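March 27, 2019
By the Gota Workshop Columnist

I have now paid $349 for the privilege of picking things up by hand.

The product is the Jukell, a hand-held gripper sold by a firm called Wetero, and the idea is easy enough to follow. You hold it, you squeeze, and two fingers close on whatever you want picked up. Do this enough times and the recordings are supposed to teach a robot arm to do it without you. The starter kit is $349. The robot arm is a separate purchase, and Wetero is shy about the price until you've given them a phone number.

I like the Jukell more than I planned to. It is a solid, homely piece of equipment, and whoever drew it up had clearly met a screwdriver before. When a pad needs to come off, you take out the screws and it comes off. I've owned coffee makers that put up more of a fight.

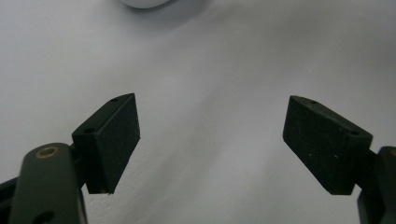

My quarrel is with the way it's being sold. The brochure promises "hands-free tomorrow," and the small print asks for 96 good demonstrations per task before tomorrow can begin. A task, in Wetero's view, is one object and one place to put it. Change the object and you start over. I did my first 96 in January, with the radio on, and by the end I had the wrist of a man who has been stirring paint for a living.

Compare that with the Godoy, the other kit people in my line of work keep bringing up. It costs $1,453, asks for only 10 demonstrations, and comes with a manual that seems to have been translated by someone in a hurry to catch a bus. I borrowed one for a week. It learned faster and sulked more often. If you have the money and a calm temper, buy that one. I have neither, so I'm back with the Jukell and a white tabletop.

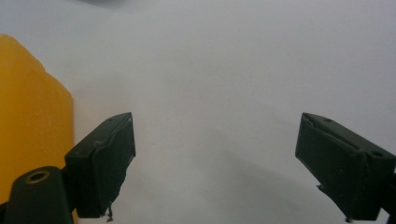 Spare parts are where a cheap kit shows you its real price. Wetero sells replacement pads only in pairs, and only with a "refresh bundle" that includes a cloth, a sticker and a second copy of the quick-start card. I don't want the sticker. I want pads that hold their edges, and mine have little wisps hanging off the bottom of both fingers, like the cuffs of an old sweater. The brass-coloured insert in the mount still looks respectable, so somebody spent money on the right part. I wish they had spent some on the trim too.

The company line is that pads are consumables, like printer ink. I can't think of a worse thing to compare yourself to. People forgive a tool for wearing out — they don't forgive being billed for a sticker when it does.

Should you buy one? If you run a small shop and you're curious, yes, and set aside more evenings than the brochure says. If you want something that picks up after you by next month, hire a teenager. Mine charges by the hour and needed one demonstration, though I'm told the results vary by household.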